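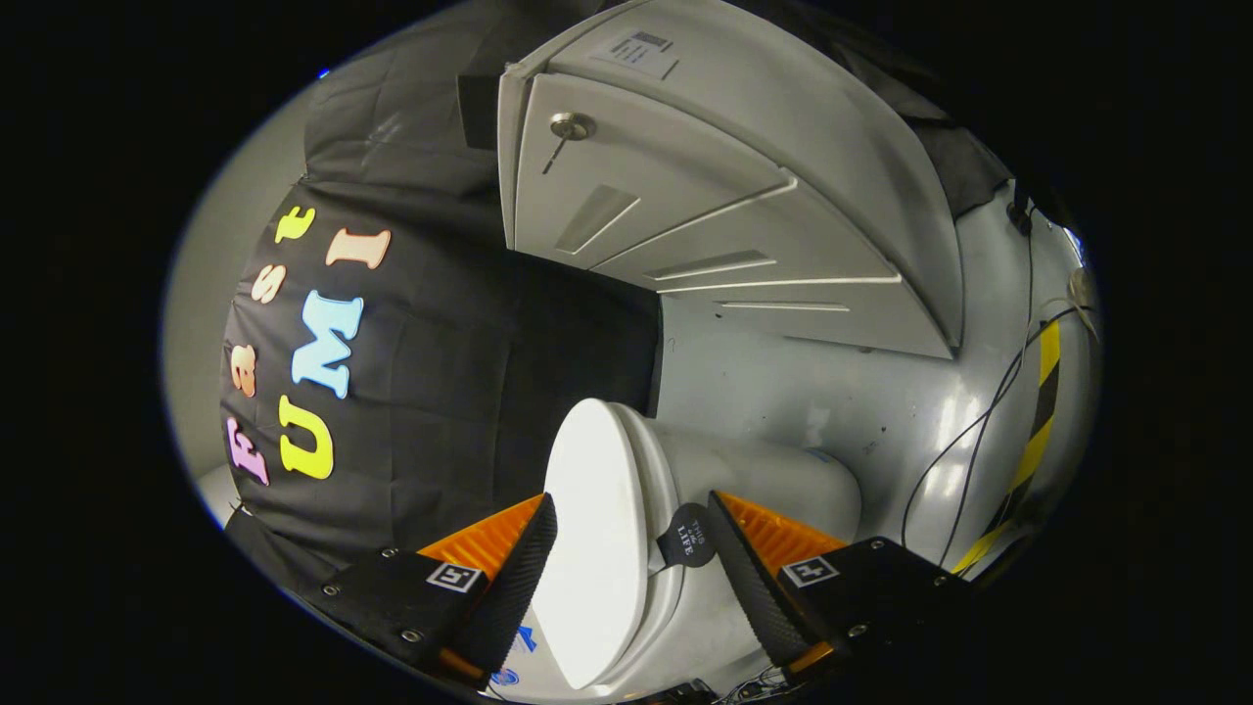
Who pays if a gas well goes bad near Sirncombe?
Under the deal signed 10th November, Fidby Energy does, for any household water well within a mile of the pad. The township picks up the testing until the end of the year.

By Perihan Kocabaş

Sirncombe township supervisors voted 4-2 to let Fidby drill 6 new gas wells off Tanstead Road, after a meeting that ran close to midnight. Packed room. Lots of shouting early on, less by the end.

The company first asked for the permit in August. It wanted nine wells then. Supervisors sent it back over truck traffic and the distance to homes, and Fidby came back with a smaller pad moved 317 feet farther from the creek.

376 homes in the township use private water wells. Residents wanted every one of them tested before drilling starts, and that was the big fight of the night. The final wording covers homes inside the one mile line only. Anyone outside it can ask for a test but has to pay up front and apply to get teh money back.

"My house is just past the line. What am I supposed to do, move the kitchen?" said Nizar Zein, who has lived on Tanstead Road for 22 years. He had brought a petition with 536 signatures asking for a two-mile line. Supervisors accepted it into the record but did not vote on it.

Fidby's land manager told the meeting the one mile line matches what the company has agreed to in other townships. He would not say which ones. Asked about flaring, he said it would be "short and only in daytime," no number of days given.

Other terms in the deal: no trucks before 7 a.m. or during school bus hours. Sound walls on the north side. Fidby pays for repaving Tanstead Road from the bridge to the pad entrance, once drilling is done. Royalty terms are between the company and each landowner and were not discused.

The water tests go to Venkataraman Labs, which also did the township's sampling last spring. Results get mailed to homeowners first, then a summary without addresses goes up at the township office.

Site clearing could start in a few weeks if the state signs off on the erosion plan. Still waiting on that. A call to Fidby's main office was not returned by press time.

Homeowners inside the line should get a letter with a test date. Those who dont can call the township office weekdays until 4.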